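Visit report: two-arm gripper bench at Drusance, Climurdale

Posted in October

Drusance opened its test area to outside groups for an afternoon, and three of us drove over to Climurdale to look at grippers. Our own cell at the club still runs parallel jaws with flat rubber pads. They hold machined blocks well and dent anything with a thin wall. The purpose of the trip was to see compliant fingers handling light household items, and to find out what the cameras add when the target is small and shiny.

Sign-in was at 1 p.m. The first half hour went to a safety talk and a walk past the storage racks, which I will skip. The bench we spent the most time at has two arms working over one white table. The task on it was a can and three plastic cups: pick up the can with either arm, carry it to a named cup, and hold it over the mouth. Release was a separate step, scored separately.

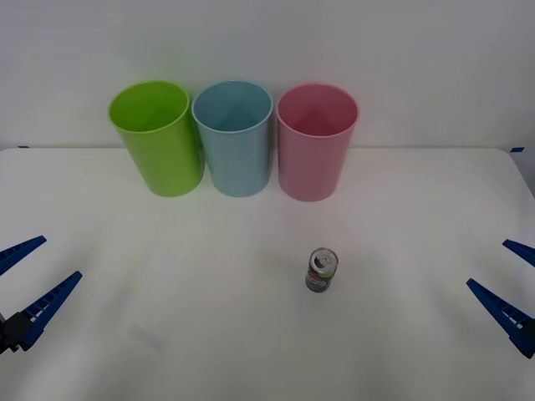

Start position, both grippers open, can in front of the pink cup.

The fingers are long, tapered and ribbed, with open slots along the length. Staff call the design Dillavum. Under load the rib structure lets the inner face bend around the object, so contact is spread over a longer strip than a flat pad would give. We were allowed to handle a spare pair. They are softer near the tip than I had assumed and noticeably stiffer in the last third toward the mount. Sideways stiffness was better than the printed fingers we tried last winter, which twisted as soon as the load was off center.

The same fingers were fitted on both arms. A second finger type, a shorter solid one, was available on a quick-change plate at the next bench. Changing over took the operator 3 minutes including the zero check. The short fingers closed more predictably and gave a cleaner force reading, but they needed the wrist lined up with the can much more closely. With the long ones the operator could be off by several millimeters and still get a usable hold.
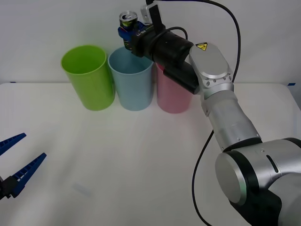

Climurdale Robotics Club, Grippers and Tooling Group

The carry is where the choice of grip height matters. With the fingers around the lower-middle of the can, the top stays clear and the can remains upright above the cups. A higher grip brings the gripper body closer to the work and shortens the part of the can that hangs free. I asked whether the grip height was set by the operator or by the controller. On this bench it is set by the operator, in a table of offsets, one row per object.

Cable routing deserves a note. The cables hang in open loops with a fair amount of slack. Our group prefers a clipped run along the forearm, but that costs wrist travel, and the bench staff said they had gone through two clipped layouts before giving up on them. We should measure our own wrist range before copying either approach.

The controller is a Seo unit, one per arm, with a shared stop circuit. Loop time for the gripper was set to 8 ms. We were shown the same pick with the closing speed at 50 and then at 300 in the controller's own units. At the higher setting the can shifted before both fingers had settled on it. At the lower one it stayed put, and the cycle was longer by an amount that would not matter to us.

Two camera positions were compared, one fixed at the workspace and one at the wrist. The fixed view covers the cups and both grippers together, so it is the better one for deciding which arm should go. Its weak point is the far arm blocking a cup during the carry. The wrist view has both fingertips in the foreground and the table between them, so lateral error can be judged directly.
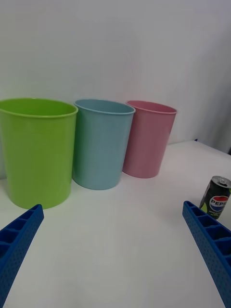
Wrist view before the approach. The Pepsi can is to the right, outside the line between the fingers.

From the wrist the cups overlap, and the pink one is partly behind the blue. The operator's practice is to pick the cup from the fixed view and use the wrist view for the final approach to the can only. That split seems right for our cell too, and we already own a camera small enough to mount.

Items to follow up:
Ask Drusance for the hole pattern of the Dillavum mount.
Print one pair in a softer grade and repeat the twist test with an off-center load.
Check whether our controller can store grip offsets per object.
Borrow a second wrist bracket before the next build night.

Parking is behind the main building, and the side entrance is locked after 4 p.m.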